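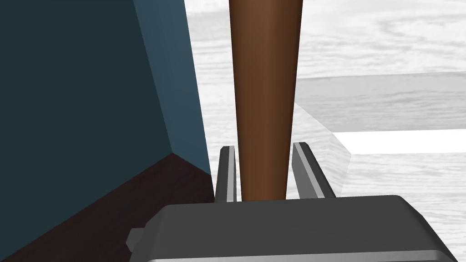 Wrist cam view in the sim, stock two-finger gripper on the dowel task.

Stock fingers vs. the Jarken ones, same dowel, same controller
Forum: Grippers and End Effectors

pegleg_ik
12 Mar 2024
I've been putting off buying new fingers for the arm by testing them in simulation, a hobby that costs nothing except all my evenings. The render up top is the wrist camera with the stock plates on either side of the rod. Note the teal panel crowding the left finger. The rod looks centered enough to me, but the right finger has a gap and I can't decide if I should care.

I ran 300 grasps with each set. Stock dropped the rod 7 times. The Jarken fingers dropped it 4 times. They also cost more than my first car. Is that difference worth anything, or am I shopping with extra steps?

Bilal Farah
You're shopping. 7 against 4 out of 300 is noise. Change the random seed and the stock plates might win, and then what will you do with your credit card?

I'd worry about the clearance on the left first. There's only a sliver of tabletop showing between that panel and the rod. If the fingers open any wider on approach you'll be sanding the panel.

torque_and_awe
Disagree with Bilal, a bit. Totals hide things. Where did the drops happen? If all of the stock ones came at the same wrist angle, you've got a finger problem, and it'll still be there with a new seed.

Also that right finger looks like it's leaning out. Is that the model or the camera?

pegleg_ik
Camera, I think. Wide lens, mounted close, everything near the bottom goes a little funhouse. The mesh is straight when I load it by itself. I will now go load it by itself again, for reasons of sleep.

Chae-won Oh
Which contact settings? I compared the same two sets on our Holtareo arm last September and the sim ranking flipped on the real one. Friction on the pads was the default, and the default was apparently measured on a hockey rink in reverse. Everything stuck to everything.

Round and tapered is the nasty case for flat plates, too. You get a line of contact if you're lucky, and the rod walks toward the thin end when you lift. V-groove pads fixed more for me than either brand did.

Bilal Farah
V-grooves are great until the next part is flat. Then you own two sets of pads and a drawer.

Chae-won Oh
I own the drawer. It's a good drawer.

torque_and_awe
Has anyone run the Dostora controller on this? The force loop is supposed to be gentler on close. The stock one slams shut like it heard something.

pegleg_ik
Tried it over lunch, 200 runs, stock fingers. No drops, but it takes so long to close that I checked whether the sim had frozen. Twice.

Went back through the logs for the drops as well. All 7 of the stock ones were low on friction and high on wrist tilt. So torque_and_awe gets a point, and Bilal keeps his for the seed, which I'm rerunning now with Chae-won's pad values if she'll post them.

Chae-won Oh
Sent you the file. Ignore the folder called final_final, the good one is in old.

Bilal Farah
Rerun it with the panel moved back too. Please. It's making me itch.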